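Notebook, October

Dishwasher work, continued from the last entry. Writing this up while it's fresh as I will be on the rig most of the afternoon.

Where things stood. The complaint from Potura was that plastic items come out of the short cycle with a dull film on them. Glass and steel come out clean. They sent us a box of their own returned pieces and a bag of the tablet they supply, plus the Skimgate rinse aid that goes in the same kit. We had already ruled out the spray arms (swapped both, no change) and the filter. What was left was water hardness, rinse aid dose and the temperature at the end of the cycle.

Water first. I ran the tap on the rig side for 30 minutes before drawing a sample, as last month's low reading was almost certainly standing water from the softener. Hardness came out at 263 mg/l as calcium carbonate. That is what I would expect for unsoftened mains here. The softener bypass valve was a quarter turn open. It should have been shut. I have shut it and put tape over the handle. Please don't take the tape off without writing it in this book.

So all the runs from the earlier batch were on part-hard water and we can't say how hard. I have struck them through in the results folder but left the sheets in. The load photos are still useful for seeing where the film sits on each piece, so keep those.

Cycle settings for the new runs:
Machine: the Mikkelsen under-counter, left-hand one. The right-hand one still has the slow drain.
Programme: short, with extra dry off.
Detergent: one tablet, from the sealed bag only.
Rinse aid: Skimgate, dispenser set to 2 for the first set and 4 for the second.
Load: mixed plastic on top, glass and steel below, same positions every time. The rack map is taped inside the cupboard door.

Soil is the usual starch and egg mix, brushed on thin and left overnight under a cloth. I made a double batch and the second half is in the fridge with the lid on. It goes off quickly so use it this week or bin it. The tomato soil is a separate question. It stains the paler plastics and gets confused with the film if you only go by eye. I would like to leave it out until we understand the film, then bring it back as its own set.

Grading is by eye under the lamp, then with the gloss meter on any flat part big enough to take the foot. Perforated pieces can't go under the meter at all. The foot rocks on the holes and you get a different number every time you put it down. For those it's the lamp and the black cloth only.
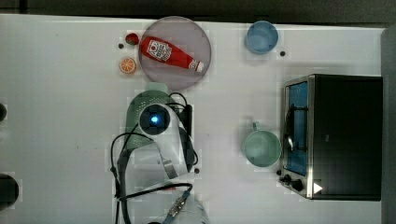
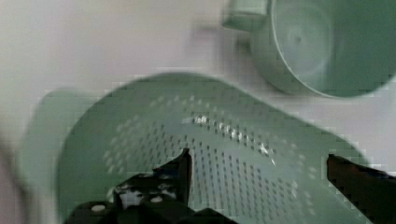

Photos: test kitchen bench, own pictures. Free to reuse inside the group.

First set, soft water, rinse aid at 2. Film on nearly all the plastic, worst on the lids and on the undersides of anything shallow. Glass fine. Steel fine apart from a drip line on one ladle. The film wipes off with a damp cloth and comes back when the same piece goes through again, which makes me think it is residue from the wash and not damage to the surface. If it were etching it would stay put.

Wiped one lid with white vinegar on a pad. It cleared the film but no better than water did. If it were scale I would have expected the vinegar to win easily. So probably not scale, and the hardness may be a side issue after all. Annoying after the morning spent on the valve, but it needed doing.

Second set, soft water, rinse aid at 4. Better on the lids. Worse on the tumblers, with a faint rainbow sheen when tilted under the lamp. That looks like too much rinse aid to me. Potura's own instructions say to set the dispenser at its highest for plastics, so customers following the leaflet are probably seeing the sheen and calling it film. Worth asking them whether the complaints came with photos.

Temperature. The logger in the top rack stopped part way through the first set. Battery, I think. The second set recorded all the way and the final rinse was cooler than the panel claims. I don't trust a single trace so I won't put the figure here until there is another to go with it. If the final rinse really is cool, then the tablet binder may not be washing away fully on the short cycle, and that would fit with a film that wipes off with water.

Quick check on the binder idea: dissolved one tablet in a beaker at hand-warm temperature and stirred it for the length of the short wash. There was a slimy layer left at the bottom. Repeated with hot water and it went clear. Not proof, but it points the right way.

I also tried the Cladine powder we keep for the glassware, same soil, same load, one run only. No film on the lids. It did leave grit in the dispenser cup, and it is a stronger product than Potura would want to put in a household kit, so it's a comparison and no more than that.

To do next:
Replace the logger battery and repeat the first set.
Run the long programme with the Potura tablet, everything else the same.
Run the short programme with the tablet broken in half and both halves loaded, to see whether it is only a matter of dissolving in time.
Get more black cloth. The present one has gone grey and pale film hardly shows on it.
Ask for the complaint photos.
Find out who has the spare foot for the gloss meter.

Small things. The sink trap under the bench smells again and needs taking apart. The lamp takes a few minutes to settle after switching on, so put it on before unloading. The top rack on the left-hand machine has lost one of its end stops and will roll right out if pulled hard. I have used a cable tie for now and ordered a new stop.

Left-hand machine is empty and the door is propped open to dry. Rinse aid is back at 2.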